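Dimensional Weight Is a Poor Way to Price a Parcel

Carriers bill most parcels on the larger of two numbers: the weight on the scale, and the volume of the box divided by a fixed divisor. The second number is called dimensional weight. For a small shipper it decides the bill more often than the scale does, and I think the way it is applied has drifted away from the cost it was meant to recover. 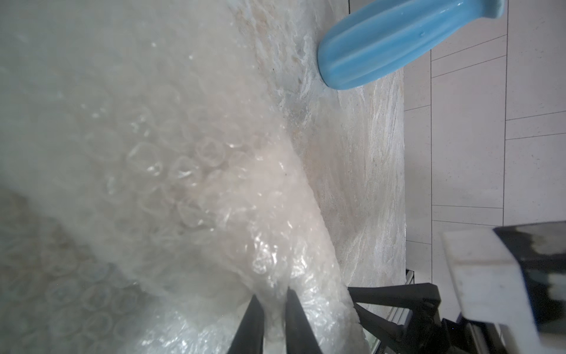 Edgardo Dimaculangan

The original argument was sound. A trailer has two limits, weight and volume, and light freight hits the volume limit first. A shipper who fills a trailer with lampshades uses all of it and should pay for all of it. Billing on weight alone moves that cost to the shipper of machine parts.

The trouble starts with rounding. Each side of the box is measured and rounded up to the next whole inch before the three sides are multiplied. A box that measures 12.1 by 9.2 by 6.1 inches becomes 13 by 10 by 7. Its true volume is 679 cubic inches. Its billed volume is 910. The extra third occupies no trailer. The result is then divided and rounded up again to the next whole pound.

Rounding error shrinks as the box grows. A large box loses a few percent and a small one can lose a third, so the charge falls hardest on the parcels that use the least space. 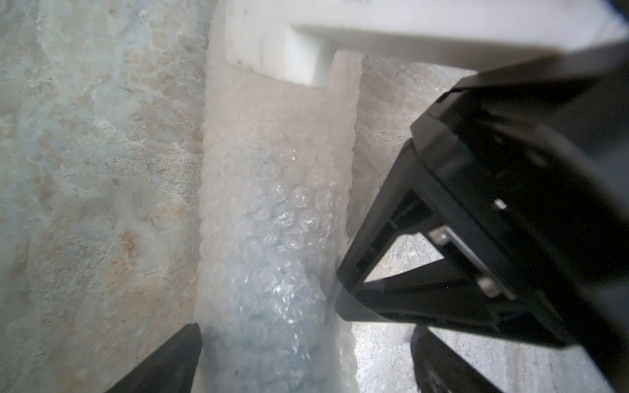 The second problem is the divisor. It is set by contract, and it is negotiable for shippers with enough volume to ask. Irnham, the housewares importer I kept accounts for, moved 1,330 parcels in April and was told its volume did not qualify for a better one. Two firms can tender the same box to the same dock and be billed for different amounts of air. Whatever that number measures, trailer space is not part of it.

I went through 500 of those April invoices line by line. On 36 of them the carrier's dimensions exceeded ours by an inch or more on at least one side. A bulging panel will do that, and so will a loose flap of tape under an overhead scanner. The correction process required a photograph with a tape measure in it for each parcel. We filed five claims and stopped, as the labor cost more than the refund. 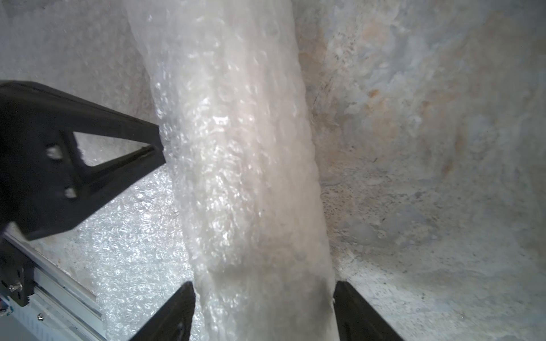

What a fair rule would look like

Measure to the tenth of an inch. The scanners already resolve finer than that, and the rounding is done afterward in software. Round once, at the end, on the final weight.

Publish one divisor per service. Discounts can stay, but they should be taken off the rate, where both parties can see them.

Attach the scan record to any invoice line where the carrier's figure differs from the shipper's. Oltosmont, a regional carrier we used for short routes, did this as standard, and our disputes with them took minutes.

None of this lowers the total a carrier collects. Rates would be reset to bring in the same revenue, and shippers of small boxes would carry less of it. 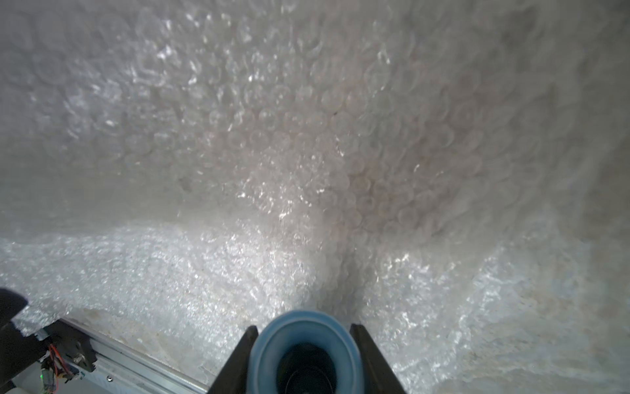

Desta Tekleab disagrees with that last point and wrote to tell me so. Her view is that whole-inch rounding works as a handling fee under another name: a small box takes nearly the same sorting labor as a large one, and if the rounding went away a flat per-piece charge would replace it within a year. She may be right about the outcome. I would still prefer the flat charge. It would appear on the invoice as a line with a name, and a shipper comparing two carriers could put the two amounts side by side.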